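Three Trays and a Clear Conscience

I have been sorting my rubbish for years and I am no longer sure who benefits. Our council leaflet, 2022-05-11 on the back in tiny type, now wants glass, plastic and metal kept apart in the home. Fine. I have a kitchen the size of a wardrobe, but fine.

What bothers me is the pretence that the labels make sense. Take "bottle". Most people mean glass by it, yet half the bottles in my house are plastic. So does a squash bottle go with the wine bottles because of its shape, or with the yoghurt pots because of what it's made of? If you sort by shape in one tray and by material in the next, you will get muddled people and muddled trays.

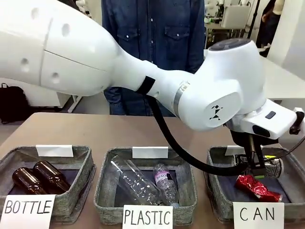

Then there are the containers themselves. Grekumora will sell you a set of three fabric ones for 90 pounds, which look lovely until the last inch of somebody's cola runs out of a can and into the weave. Dikik does a cheaper set in hard plastic. I would buy neither. Cardboard boxes from the corner shop cost nothing, and when they go soggy you put them out with the paper.

And crushing! One leaflet says squash your cans, the next says leave them whole. I have asked the council twice and had two different replies.

I am told my street put out 3,458 cans between one August and the next. I should like to know how many came back as cans. The leaflet gives no figure for that, only a drawing of a smiling bin.

I still rinse the jars, mostly out of habit. But I want a straight answer about where the van goes before I give up another shelf.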